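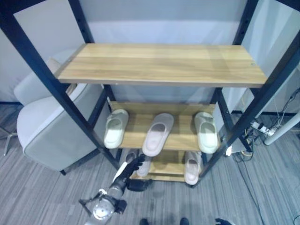
Skusedton Hallway Words is a word list of 3841 entries, collected from people in and near Skusedton who were asked what they call the things between their front door and their kitchen. It began as a quarrel over one item. A slipper with a single wide strap and a closed toe, like the off-white and pinkish ones on the middle shelf, has 17 names in this file, and four of them are also used for bread. We kept all 17. Please don't write in to tell us which one is correct. Several people have, in ink.

What's in the file

One row per answer, tab-separated, UTF-8. Columns are item, word, spelling_given, street, age_band and remarks. The remarks column is where people were allowed to be themselves, and you should skip it if you are short on time or patience.

Who answered

190 households, most of them on the Drellport side of the river. Vaughan is badly underrepresented. The forms for Vaughan went out in March with the wrong return address, and whoever lives there now has a very good data set of their own.

Known problems

"Mat" and "rug" were merged by accident in version 1 and separated by hand in version 2, with feelings running high. Age bands overlap at 40. Rows 800 and up use the newer spelling rules, which are the older spelling rules with the hyphens put back. One household answered "the thing" for every item and has been left in, as we suspect they speak for many.

Sorting

Run the sort script before the dedupe script. If you do it the other way around you will lose every word for coat hook.

License and contact

Free to use with credit. Maintained by Seren Voyle, who also typed most of it. Corrections go to the Zoline mailing list, where they will be argued over and then added.

Last updated July 2021.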